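Bedding bench notes — June, entry 16

Started 1:40 in the afternoon.

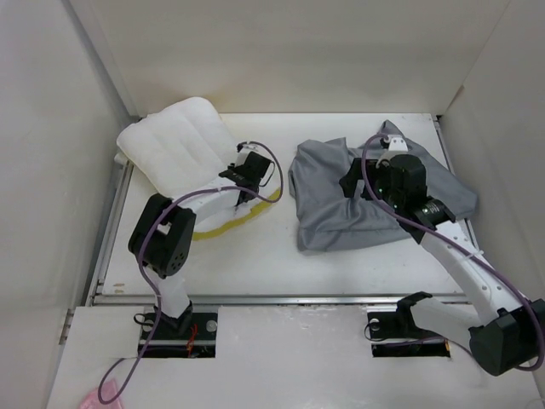
Carrying on from entry 15, where Gladys Ríos and I got stuck on the order of work. We had been doing the pillow first, then the big gray piece, then the one with the mustard border. Today I want the gray one done first. It takes the most table and the folds wander if there is anything close by.

Gray cloth: find the hem before anything else. The surface is a bit shiny and slides on the white top, so square one corner, hold it, then pull the opposite side out. Fold in half, smooth from the fold outward, in half again. Don't chase the small wrinkles, they come back.

Yellow-edged piece: line up on the border. If the border matches along one side the rest is close enough. Hugo Deschamps folds it border inward, which makes a neater stack but hides the edge we use to find it on the shelf. Border outward from now on.

Pillow: goes on last, flat, on top of both. No stuffing it in sideways.

Stack size for the Florham shelf is 40 cm deep. Measured the shelf again and got 39 at the back, where the lip is — so fold to 39.

Still open:
— label for the gray cloth (Gladys has the marker)
— ask Pulincombe whether they want the pillow bagged
— wipe the tabletop before the next lot

Stopped at 3:10. Rest goes in entry 17.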